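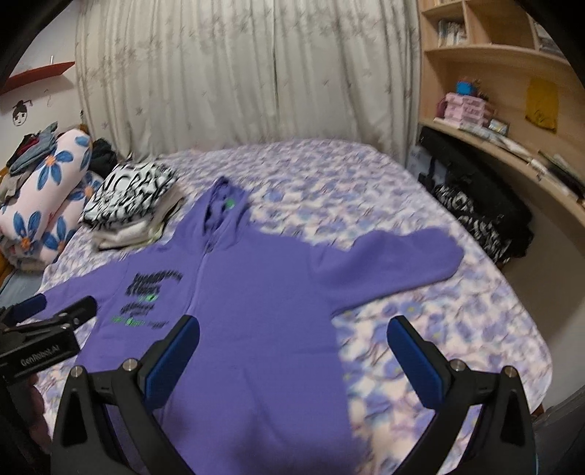 Folding hoodies: does the hood go in or out?

Posted in: Laundry, ironing and storage

plumduvet
Right, settle something for me. I've been folding hoodies the same way since I was a student and my sister watched me do it on Friday and looked at me as if I'd put the kettle in the fridge.

My way: zip it up, lay it face up on the bed, smooth it out, sleeves across the front, then fold the bottom up to the neck and flop the hood over the top like a lid. Done. She says the hood should go down FIRST, flat against the chest, and then everything gets folded round it. I tried hers and got a fat lump in the middle and the drawer wouldn't shut.

We've got a chest of drawers from Junstead (the shallow one, before anyone asks, and yes I regret it) so thickness does matter here. The purple zip-up is the worst of the lot. It's got printing on the chest as well and I don't want that cracking along a fold.

What does everyone else do?

tinpot_208
Hood in first, sorry, your sister's right. But you have to fold it into a triangle before you bring it down, otherwise yes, you get the lump. Pull the two corners in so it comes to a point, then fold down. Takes a second.

Marrowfat
Hang them up! Why are we folding hoodies at all? They weigh a ton and they take up half a drawer.

plumduvet
Marrowfat, no room! The rail is all coats and my other half's work shirts. Also hangers give me those little shoulder bumps, and I've never got them out of anything.

Marrowfat
Wide hangers. I bought a set of the Bennani ones, padded ends, no bumps. But fair enough if the rail's full.

Hazem Shawky
I do it face down. Zip it, turn it over, then fold one side in to the middle with the sleeve running down the back, same on the other side, so you've got a long strip with the hood sticking out of the top. Then fold up from the bottom in thirds and tuck the whole lot into the hood. You end up with a parcel. My kids can chuck them about and they stay shut.

The print ends up on the outside that way too, so you can see which one you've got.

tinpot_208
The parcel thing is fine for a suitcase but it ruins the hood. Mine all went baggy round the neck after a winter of it.

Hazem Shawky
Never had that, and we've got 8 of them on the go in this house. Are yours very old? Or are you forcing it? The bundle should be a bit smaller than the hood, so if it's a fight to get it in, fold it narrower.

tinpot_208
Not old, no. Two of them were new in September. I just think stretching a neckline every single week is asking for trouble. We can disagree :)

ogleby_green
On the print question: I'd worry more about the wash than the fold. Inside out, cool, and never ever iron straight on to it. I've got a black one from a Kodier sale with a huge slogan down the front and it's been folded straight across the letters for years, not a crack. The one that did crack was the one I tumble dried on high. My own fault.

If it bothers you, fold in thirds and the crease usually lands above or below the writing instead of through it.

plumduvet
Oh that's useful, thank you. I do put them in the dryer, so that's probably me told.

Just had a go at Hazem's. First try was a disaster, I left it unzipped and one side kept sliding off. Second try with the zip done up was MUCH better. It's a proper little loaf. Nearly the full height of the drawer though, so I had to squash it down a bit.

Hazem Shawky
Stand it on its side. Or go in half before you go in thirds, it comes out flatter but longer.

Fredy Giraldo
Another vote for hood down first, but I don't bother with a triangle, I just smooth it flat and make sure the drawstrings are tucked inside (if it has them). The lump comes from air. Press it out with your forearm as you go, from the neck down.

I will say a bed is a rotten place to do this. Too soft, the sheet moves with the hoodie, and you can't get a crisp edge. Kitchen table every time.

Marrowfat
Kitchen table?? With the toast crumbs?

Fredy Giraldo
I wipe it first, I'm not an animal.

ogleby_green
Bed for me. If the washing's on the bed I have to finish before I can go to sleep. If it's on the table it stays there till the weekend and we all eat round it.

plumduvet
Same! Mind you, I've been known to move the whole heap on to the chair at eleven at night and call it tomorrow's job.

Going to try Fredy's way on the thick ones and the loaf on the thin ones and see which I can live with. Has anybody used those Grokano drawer dividers, by the way? Wondering if they'd stop everything toppling when I take one out.

tinpot_208
I've got 3 of them. Good for T-shirts, a bit feeble for anything heavy, the hoodies just push them over. I'd try a shoebox first.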